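Notebook, Potix returns bench, cell 2
Sunday, started 8:10

Carrying on from Dagim's page. The question is still how much of the put-away step at Hiton can move to the ceiling arm, and what the people on that step do afterward. The real bench has three stations: unpack, sort to crate, put away. Eilidh Gillies wants the layout fixed in simulation before anybody at Hiton is asked to move a table.

Loaded the layout Dagim saved in May and left the objects where they were. Mugs, plate, bowl, banana, can and the rest stand in for mixed household returns. Arm parked by the cabinet, fingers empty. 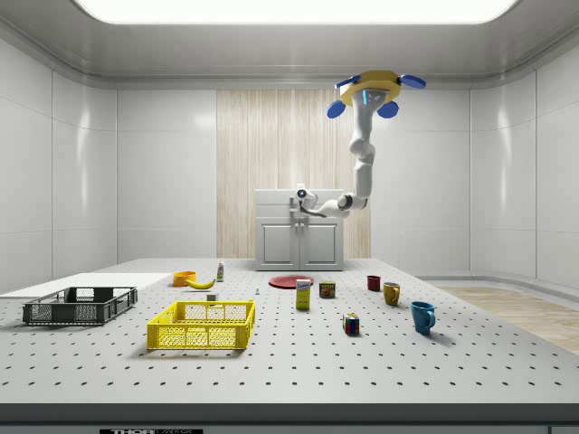 Cell 2 in sim, view over the table toward the cabinet. Arm parked, both crates on the left.

Notes on the layout from the operator side:

The crates are on the opposite side from the mugs. Whoever sorts into them by hand from the front edge has to reach across the middle of the table for anything at the mug end. The arm hangs from above and has no such problem. A layout that suits the arm can be a poor one for the person sharing it, and Dagim's notes only score the arm. Added a column for human reach.

Yellow crate is the nearer of the two from this side. Bavby's procedure has yellow for resale and dark for inspection. The inspection crate gets handled more often, so I would swap them. Left as is until Eilidh agrees.

10:40 — ran the job list. 131 picks planned, 8 rejected by the planner before motion. All 8 were targets inside the dark crate, near the wall. No collisions logged on the others. These are planner results only. Grip quality is not modeled well enough to say anything about mugs by the handle.

Changed to the side camera to check clearance at the cabinet.

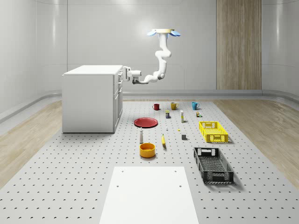
Same cell from the side camera. Gripper beside the top of the cabinet, crates at right.

Clearance at the cabinet top is tight in the parked pose. Acceptable for the arm. For a person opening a drawer on that face, I don't want the wrist parked at head height. Proposed park pose is up and back toward the mount. It costs a little travel on every cycle and I think we should pay it.

Staffing, from the call with the Ormsby shift leads (they already run a similar arm):

— Put-away there went from two people to one. The second person moved to inspection, same grade.
— The remaining person now mostly clears faults and handles what the arm refuses. The leads say the work is lighter on the shoulders and harder on attention. There are long quiet stretches, then several stops close together.
— Operators learned the fault codes from each other before the training sheet reached them. The sheet was wrong on two codes.
— Pick targets were set before the arm was tuned and were never revised. Over 200 stops were booked to "operator delay" in the first month, and the leads dispute most of them.

The last point needs fixing before Hiton starts. A stop caused by a planner rejection should be booked to the cell. I can write the reject reason into the stop record automatically. Half a day of work.

Also asked for by Ormsby: a way to take an item off the arm's list without stopping the cell. At present the operator has to pause everything to remove one mug. Dagim thinks a skip button is simple on our side. Safety review has to see it first.

To do
Swap crates, rerun the same list (me)
New park pose, recheck drawer access (me)
Skip button, draft for review (Dagim Tekleab)
Ask Hiton who will be on the step and get two of them in for the next layout session, paid time (Eilidh)
Correct the two fault codes on the sheet before it is printed again

Stopped 15:20. Layout saved unchanged under Dagim's name, my edits are in a separate copy.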